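Week 4: Work surfaces, glare and eye fatigue
Reading for this topic: chapter 6 of the course text

The colour and finish of a bench top affect how easily small parts can be seen on it. Students tend to think first of lamps, but the surface takes up more of the worker's field of view than the lamp does.
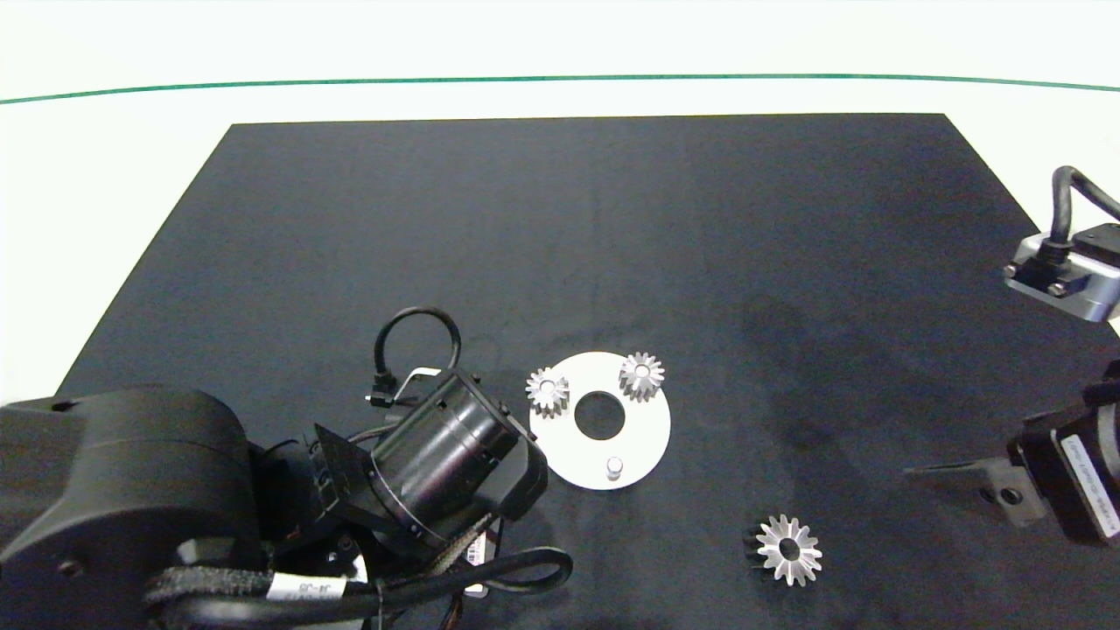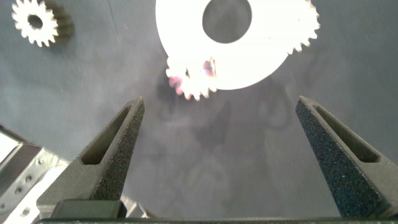
Yvonne Naylor

1. Reflectance
Reflectance is the share of incoming light that a surface sends back. A matte black surface returns very little. A white laminate returns most of it, and a gloss finish returns part of that as a mirror-like reflection of the fitting overhead. Mid-grey is the usual compromise for mixed work.

2. Contrast
Pale parts show up well on a dark ground and dark parts do not. Contrast between the task and its immediate background should be high. Contrast between that background and the rest of the room should be moderate, or the eye keeps readjusting each time the worker looks up.

3. Two kinds of glare
Disability glare reduces what a person can see. Discomfort glare does not, but it causes headaches and squinting over a shift. Workers often report the second kind as tiredness, so ask about the end of the day as well as the start.

4. The Dulliva survey
Renato Bañez and Leonora Calimlim collected 1,414 questionnaires from assembly and repair benches at Dulliva. Sore or dry eyes were reported by almost 58 per cent of respondents. The survey did not record age or whether glasses were worn, and this limits what can be said about causes – keep it in mind when you cite it.

5. For the tutorial
Choose a bench, desk or kitchen counter you use regularly. Sketch it from above and mark every light source, including windows. Note any reflections visible from your normal seated position, then repeat after dark. Bring the sketch and 10 lines of notes to Jomar Dagdag's group.

Light meters can be borrowed from the lab counter and must be returned the same day.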